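Oiling a tired tabletop, quick version

Did this on a Wednesday evening after Maureen Pilkington asked for the third time how I do mine. So, writing it down. Works on real wood only. If yours is a printed surface just wash it and stop reading.

You need: oil (I use Nalwood, Stovwood is fine too), lint free rags, 240 grit paper, dish soap. Cost me almost $65 all in, and most of that was the oil.

1. Clear everything off. Wipe with warm soapy water, wring the rag hard. Let it dry overnight.

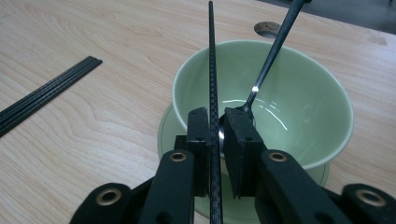
Pale green bowl and saucer on light, wavy grain.

2. Sand with the grain. Always with. Light pressure, 20 minutes tops for a small table. Go easy at the edges, they round over fast.
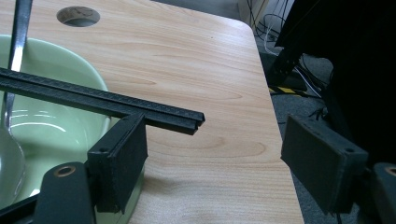
3. Vacuum, then wipe off the dust. Then wipe again. Any dust left behind gets glued in by the oil and you'll feel it forever.

4. Pour a little oil on the rag, not the table. Thin coat. Wait 15 minutes, then wipe off everything that hasnt soaked in. Sticky table = too much oil, every time.

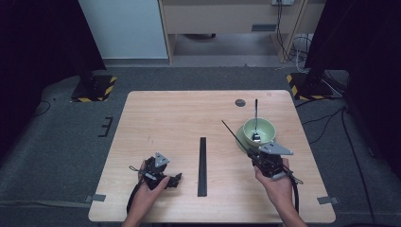
5. Second coat next day. Liam Haslam does three, I stop at two. Kiri Sheehan buffs in between with a white pad, havn't tried it.

6. Lay used rags flat outside to dry before they go in the trash. Oily rags in a pile can catch fire, seriously.
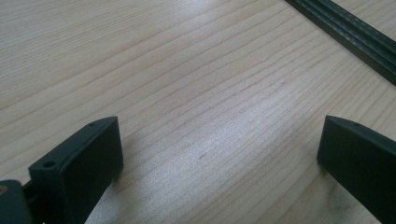
Fine lines up top, wider bands further down.

No hot pans for a week. Coasters after that. Redo in September or whenever water stops beading.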